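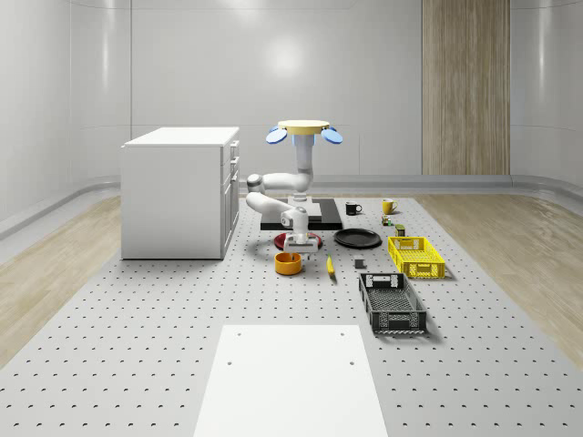 A Publisher Turns to Its Teenage Readers

By Oanh Lương
2019-03-02

Riltmont, the independent house known for its poetry list, will introduce an imprint for young adult fiction in April. The new line, named Skernero, opens with 2 novels and will accept manuscripts directly from authors during its first season.

The decision follows a long period of consultation with school librarians, who reported steady demand for contemporary stories in which the central character is neither a detective nor a chosen heir. Editors read 700 submissions before settling on the opening titles. Both are first novels.

The lead title, Bielecka, concerns a girl of sixteen who is sent to live above her aunt's bakery and begins to receive letters meant for a previous tenant. It is a quiet book, told largely in short chapters, and its mystery is allowed to develop slowly — perhaps too slowly in the middle section. The second, Nikeck, is set aboard a river ferry over a single winter.

Riltmont will donate 100 copies of each title to public libraries. A signed edition of Bielecka, limited to 790 copies, may be ordered through independent booksellers. Submission guidelines for the autumn list will be published with the first titles.

14 shares | 3 comments

Sign up for our monthly books newsletter

Contact us | Back to top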